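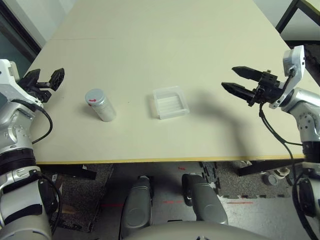
June 23, 2023

Cell 2, the sitting unit with two arms. Today was for the cables and the grippers, no new programs.

The Juška routine stopped again with the right arm stretched out. The log shows 14 stops since May and almost all of them are on this side, so I began with the cable that goes from the right gripper down along the arm. The outer skin is good. The plug at the gripper end had a little play, and when I moved it by hand I could get the same error on the screen. I changed the plug for one from the Gellden spare box and wrote it in the parts list. The old plug is in a bag with a label, please do not put it back in the box.

Then I did the meeting check. Both grippers go slowly to the middle of the table and the tips should come to the same height. 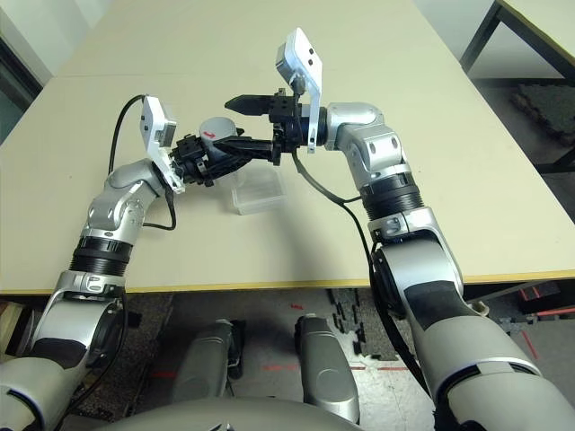

For this check I keep the speed at the lowest setting and one hand at the stop button. The left side was a little low against the stored value, so I repeated the zero for the left wrist two times. The second result agreed with the first and I saved it. File number is 318, the older one is 317 and stays on the disk.

Wrist cameras: I cleaned the lenses with the dry cloth only. Screws of both brackets checked with the small key. I did not touch the camera calibration - it needs the Flirkano board, and the board is still at Clirnia.

Cycle counter at the end of the day: 3,559. The finger pads were changed 594 cycles ago, so they can stay.

After lunch I put the small parts on the table for the pick test and left the grippers open at the start position.

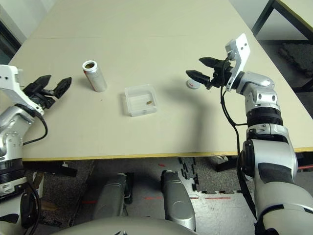
Agnese Grigaitė thinks the plug is only half of the problem, and that the loop on the right side hangs too long and pulls on the plug each time the arm lifts. She would fix it with one more clip under the elbow.

I agree to try it. To do on Monday: clip, then the long run with the right arm only, then both arms.

Recent entries
Left gripper, finger pads changed
Stop button test, cell 2
Spare parts list, May
Floor marks for the base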